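Taped grid tables go into use at Wutport cloth sorting room

September 27, 2026

The textile reuse workshop at Wutport has changed the way its worktables are laid out. Tables used for checking and folding small cloths are now marked out with blue tape, so that each piece can be given a fixed place while it is being handled.

The work was planned by Nest Landeg, who runs the room for the Kindavley reuse scheme.

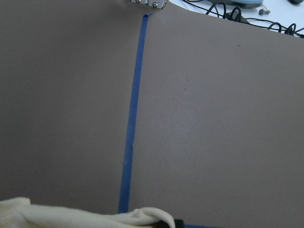
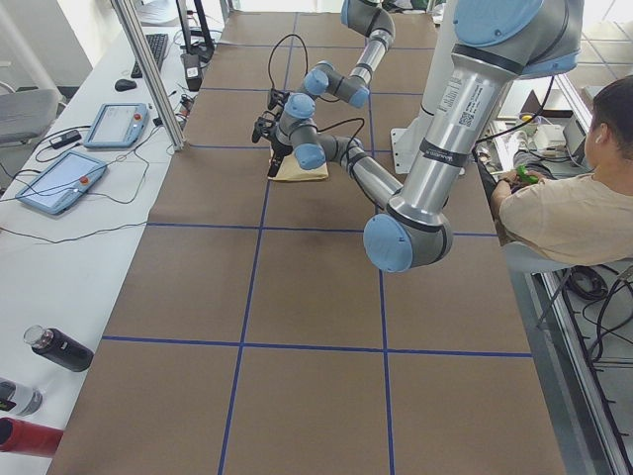 Blue tape and cloths on the work surfaces.

The layout replaces a system of loose card mats, in use since the room opened. The mats slid when a cloth was pulled flat, and staff had to square them up again several times in a shift. Tape stays where it is put and can be lifted at the end of a job. Under the new rules the lengthwise lines are laid first, from the far end of the table to the near end, and the crosswise lines are added afterwards.

Cloths are handled one at a time. Each is opened out, checked on both faces for holes and pulled threads, and then either folded or set aside for rags. A cloth that arrives crumpled is smoothed by hand before checking. Pieces larger than a tea towel are sent to the Osville site, which has longer tables and a hanging rail.

Sombat Suksawat, who wrote the room's working notes, said the tape had to be pressed down along its full length and the ends rubbed flat with a thumbnail. "An end that lifts will catch on the weave," he said. "Once it has caught, the cloth moves and you have to start that piece again."

The notes allow 15 minutes to mark out a table and 10 minutes to clear it. Tape is renewed every 2 weeks, or sooner if an edge is torn. Old strips are to be pulled back slowly at a low angle, which leaves less glue behind. Any glue that remains is wiped off boards with a damp cloth and mild soap. Paper covers are not wiped. They are replaced when they tear or when marks begin to show through on to pale fabric.

Two widths of tape were tried in June. The wider one was easier to see but took up too much of the folding area, and the narrower one was kept. A trial with chalk lines was stopped after a single morning, as the chalk came off on dark cloths and these had to be washed again.

The Eynon site will change over next, starting with its 11 smaller tables. Landeg said the size of the marked areas there had not been settled, as Eynon handles more napkins than towels. Copies of the working notes are kept at the front desk in Wutport and can be borrowed by other reuse groups.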